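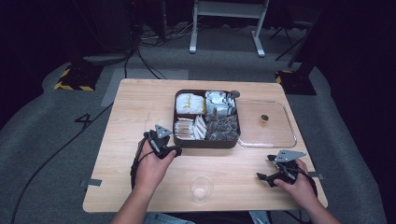 Ukercombe Office Services / Kitchen & Supplies
How to restock the break room coffee and tea station

Updated March 2019. Replaces the old sheet taped inside the cupboard door, pls bin that one if you still see it.

Quick version for anyone covering a shift. Long version underneath.

Quick version
Check tray. Fill tray. Check milk. Wipe counter. Write down what you took from the store room. Done.

What you need
Store room key (front desk, top drawer)
Clean cloth, spray
The clipboard
A box cutter if you're opening a new case. Not a kitchen knife. We've had one trip to urgent care over that already.

Step 1. Empty before you fill
Take everything out of the divided tray. Yes everything. Tip out the sugar dust and the torn corners. Wipe the compartments, dry them properly, paper packets stick to a damp bottom and then you're peeling them off with a fingernail.

Anything torn or stained goes in the trash. Anything past its date, same. Dates are on the outer box and usually not on the packet, so don't throw the box away until the last packet is out of it.

Step 2. Old stock in front
New packets go to the back, old ones to the front. Takes an extra minute. Skip it and the same six tea bags sit there until July going stale.

Step 3. Stand them up
Packets upright, in rows, printed side facing out. One kind per compartment. Don't lay them flat in a pile, people dig for what they want and the whole thing is a mess by ten.

Don't cram either. If you can't pull one out with two fingers, take a few away.

Sugar and sweetener NEVER share a compartment. Some folks here need to know which one they're getting.

Step 4. The store room
Shelves go by product, left to right: coffee, tea, sugar, sweetener, creamer, stirrers. Sugar comes in cases of 500. Open one case at a time. If a case is already open, finish it, even if it's the annoying one on the bottom shelf.

Loose packets go in a lidded tub. We had ants last summer. Not again.

Step 5. Write it down
On the clipboard: what you took, how many boxes, your initials. "Some sugar" is not an amount.

When we're down to 2 unopened cases of anything, circle it. Baldur Ravn does the ordering from Skostach and he goes by the circles. Their delivery takes 3 working days, longer around holidays, so don't wait till the shelf is bare and then email him in capitals.

Step 6. Milk and the fridge
Smell it if you're not sure. Open cartons get the date written on in marker. Oat milk too. Half-and-half stays in the door, that shelf only, the bottom drawer is for peoples lunches.

Step 7. The machine
Water tank, drip tray, grounds bin. In that order. The Virar machine beeps when the grounds bin has been out too long, just push it back in until it clicks. If the red light stays on after that, unplug it, wait a bit, plug back in. Still red, put the sign on it and tell Baldur.

Descaling is not part of restocking. Seperate page.

Third floor
They have their own tray and its a different layout, creamer up top. Leave it how they like it. Same rules for dates and for the clipboard, they have a second one on a hook by the sink.

Common problems

Tray empty by noon: big meeting probably. Check the room calendar the night before and put a spare box under the counter.

Sugar gone hard: damp got in. Trash it, check the tub lid.

Wrong brand delivered: don't open it. Leave the tape on, note on top, Mägi takes returns only if the case is sealed. Skostach will swap opened ones but you have to call.

No stirrers: spoons are in the second drawer. Reorder anyway.

Key goes back to the front desk before you leave. Not in your coat.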